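4.2 Weight regain and the role of the follow-up call

The main trial at Zindthorpe ended with most participants lighter than when they joined. The question in this section is what kept the weight off once the weekly group meetings stopped. Earlier work by our group (Oyelaran and Anozie, in preparation) suggested that the type of diet mattered less than how often people were in touch with somebody who knew their goals. We looked at this again with the 60 adults who agreed to stay on for a further 12 months.

Participants were split between two arms. Those in the call arm were telephoned once a fortnight by the same adviser throughout. Those in the letter arm received a printed sheet by post at the same interval, covering the same topics in the same order: portion size, snacking in the evening, walking, sleep, and eating away from home. Both arms kept a food diary in the Melico booklet and weighed themselves at home before breakfast. Weights were also taken at the clinic in Istutholm at the start, midway and at the end, and where the two readings differed we used the clinic one.

A good deal of the participants' day was spent sitting down. Desk work was the most common type of job in both arms, and sitting time was recorded in the diary in half-hour blocks. Figure 6 shows seated work at a desk.
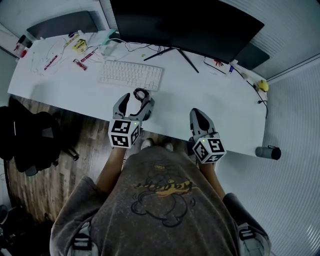 Figure 6. Seated work at a long white desk, viewed from above.

Sitting time at the start did not differ much between the arms. It fell slightly in the call arm over the first half of the year and then drifted back. In the letter arm it hardly moved. We had expected sitting time to track weight more closely than it did, and several people who reported no change in their working day still held their new weight to the end.

Diet records were more useful. Average intake on diary days was 1652 kcal in the call arm at the midway visit. People in this arm also filled in more of the booklet, and their entries were fuller, with sauces, drinks and second helpings written down. Entries in the letter arm became shorter as the year went on. Some listed only main meals. For this reason we do not compare intake between the arms directly, as the gap would partly reflect how well the diaries were kept.

The advisers' notes give some idea of how the calls were used. Early calls were mostly taken up with food. By March many participants wanted to talk about other things first: a bad back, a change of shift, a parent who had moved in. The advisers were told to let this happen and to return to the topic of the day near the end. Participants who had put on weight since the last call were more likely to miss the next one, and the advisers tried again the following evening before marking it as missed.

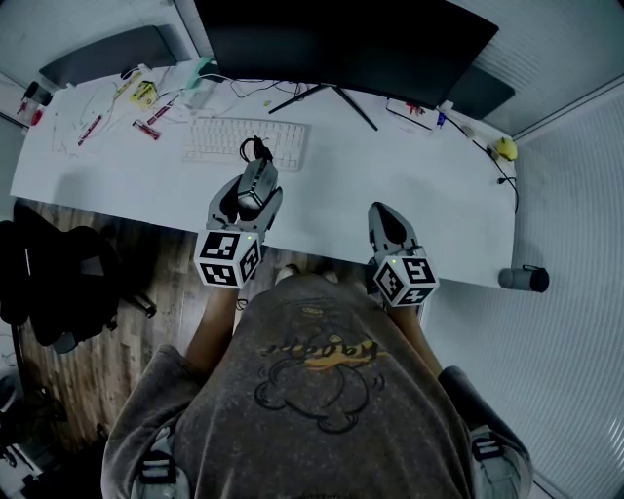 Missed calls were therefore counted as a result in their own right. Two missed calls in a row were followed by regain more often than any single answer in the diary, including answers about takeaway meals and alcohol. The same check could not be made in the letter arm, as we had no way of knowing whether a sheet had been read.

Walking was set as a daily goal in both arms, with an extra 500 steps added at each clinic visit for those who felt able. Uptake was uneven. Older participants tended to keep to the goal on weekdays and drop it at weekends, while those with young children did the reverse. The step counts were self-reported and are treated here as a rough guide only.

Regain was scored with the Adomaitis scale, as in the main trial, so that the two sets of results can be read side by side. Scores by arm and by clinic visit are given in the next section, together with the reasons people gave for leaving early.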